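Lista de revisión de menaje y mesa de trabajo -- olla con tapa de vidrio
Aula de cocina Kaklow
Fecha de revisión: 9 de enero de 2022
Revisión anterior: octubre
Referencia de ficha: 289

Alcance: olla de dos asas, tapa de vidrio con pomo, mesa blanca y suelo contiguo. Los cuchillos, las placas y el resto del menaje van en la ficha 97.

Claves: C = conforme. O = conforme con observación. N = no conforme, se retira. NP = no procede.

1. Antes de empezar

1.1 Olla fría y sin contenido: C
1.2 Manos secas o guantes limpios: C
1.3 Etiqueta de inventario legible en la hoja del armario: O
Comentario: la hoja está escrita a lápiz y cuesta leer la línea de la olla. Pasar a tinta.
1.4 Ficha anterior a mano para comparar: C

2. Tapa de vidrio

2.1 Vidrio sin grietas, golpes ni astillas en el borde: C
2.2 Aro metálico bien asentado en todo el contorno: C
Comentario: pasar el dedo despacio, con guante. En la tapa Walico que se dio de baja el aro se había abierto por un lado y no se apreciaba a simple vista.
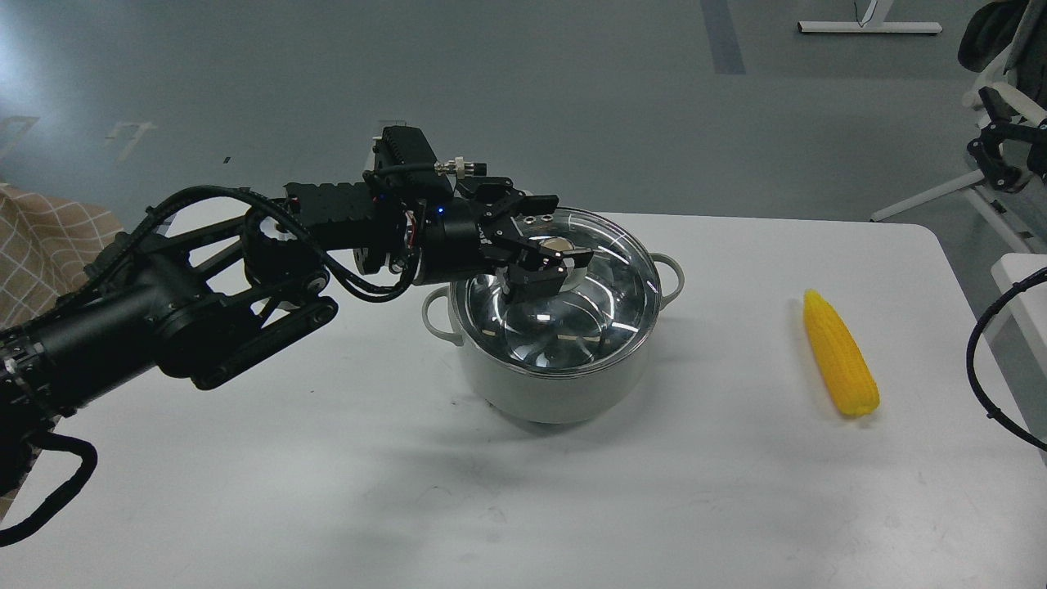 2.3 Pomo sin holgura: O
Comentario: gira ligeramente si se fuerza. Se aprieta el tornillo por dentro con destornillador plano, sin pasarse, que el vidrio sufre. Volver a mirar en la próxima revisión.
2.4 Salidas de vapor sin obstruir: C
Comentario: limpiar con palillo de madera, nunca con alambre.
2.5 Asiento de la tapa sobre la olla, sin balanceo: C

3. Olla

3.1 Exterior sin desconchados: C
3.2 Interior de acero sin picaduras ni restos pegados: C
Comentario: hay que mirarlo con luz de techo y moviendo la cabeza. El brillo del fondo confunde y un reflejo curvo puede tomarse por un arañazo.
3.3 Asas firmes, las dos: C
Comentario: se prueba cada asa por separado, con la olla vacía, y después las dos juntas con agua hasta media altura.

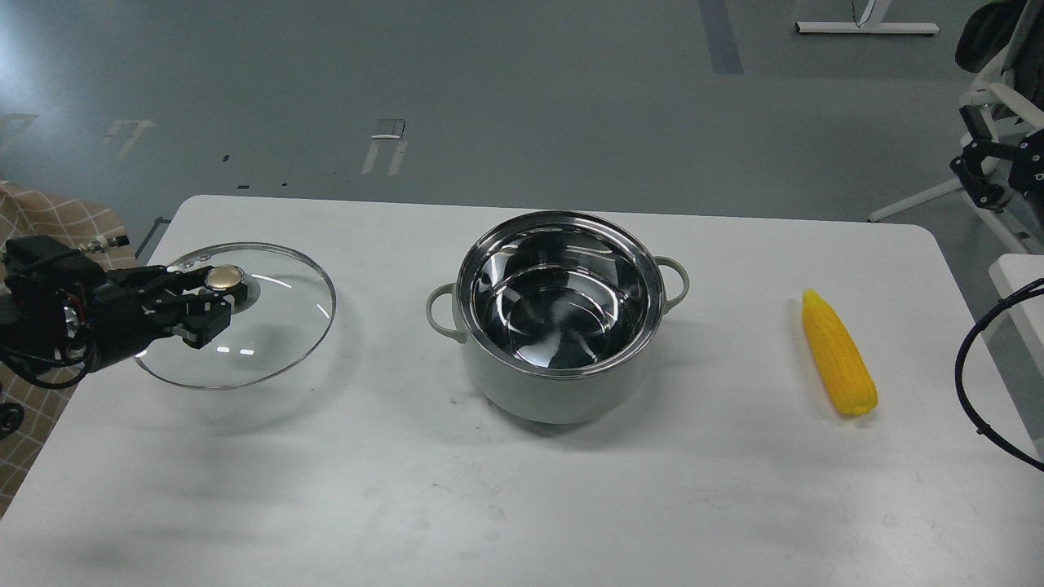
3.4 Fondo plano y sin abombar: C
3.5 Borde sin rebabas: C
3.6 Olor a detergente o a grasa: C, no se aprecia
Comentario: en octubre quedó anotado un resto de jabón. Se aclaró dos veces y no ha vuelto a salir.

4. Manejo de la tapa

4.1 Se levanta por el pomo, nunca por el aro: C
4.2 Se inclina antes de apartarla, para que el vapor salga hacia el lado contrario de quien la sujeta: C
4.3 Se deja plana sobre la mesa, a la izquierda de la olla y lejos del canto: C
4.4 Una tapa caliente no se apoya en superficie mojada: NP, revisión en frío 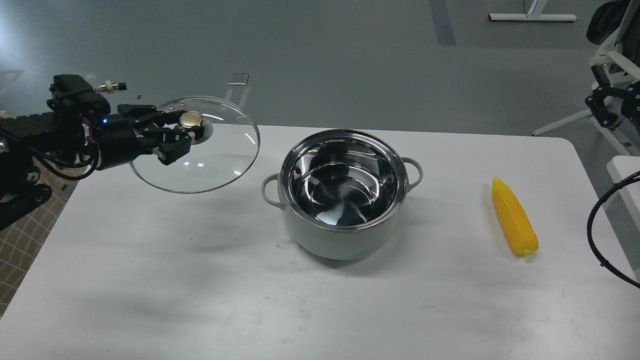
Tapa sujeta por el pomo, olla abierta y mazorca de juguete a la derecha.

5. Mesa y suelo

5.1 Mesa estable, sin cojear: C
5.2 Esquinas redondeadas y sin astillas: C
5.3 Superficie limpia: O
Comentario: marcas grises y roces en el tablero blanco. Con la crema Kandix salen en parte. Lo que queda es desgaste y no afecta al uso.
5.4 Cables apartados del paso y de la zona de la olla: O
Comentario: los que cuelgan junto a la mesa hay que recogerlos antes de trabajar con agua caliente.
5.5 Suelo seco y sin restos: O
Comentario: pasar la mopa por la zona de detrás de la mesa -- hay que insistir en las motas oscuras.

6. Alimentos de muestra

6.1 Piezas de juguete separadas de los alimentos reales: C
6.2 Mazorca amarilla sin grietas ni partes sueltas: C
Comentario: nunca dentro de una olla al fuego. Se lava a mano con agua tibia y se seca antes de guardar.
6.3 Caja de piezas completa según la hoja: C, 54 piezas
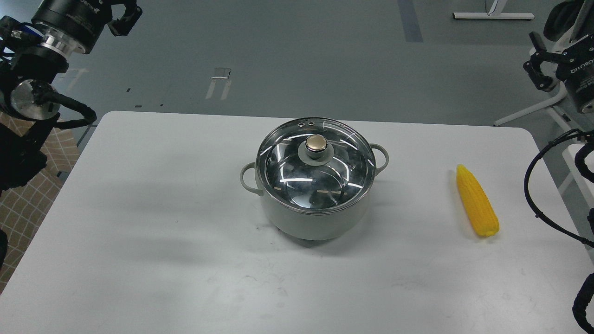 ¿Se puede guardar la olla con la tapa puesta?
Durante la jornada, sin problema. Para guardarla de un día para otro conviene poner la tapa del revés, con un paño entre el vidrio y el borde, para que el interior se airee y el pomo no reciba golpes al apilar.

7. Resultado

Apta para el uso, con observaciones en 1.3, 2.3, 5.3, 5.4 y 5.5. Ninguna obliga a retirar material.

Pendiente:
Repasar a tinta la hoja del armario.
Pedir a Dumitrescu un tornillo de repuesto para el pomo, mejor 2 por si el primero no casa.
Apretar el pomo y anotarlo en la ficha.
Recoger los cables con brida de velcro.

Copia en la carpeta del armario. El original queda en secretaría hasta la revisión siguiente.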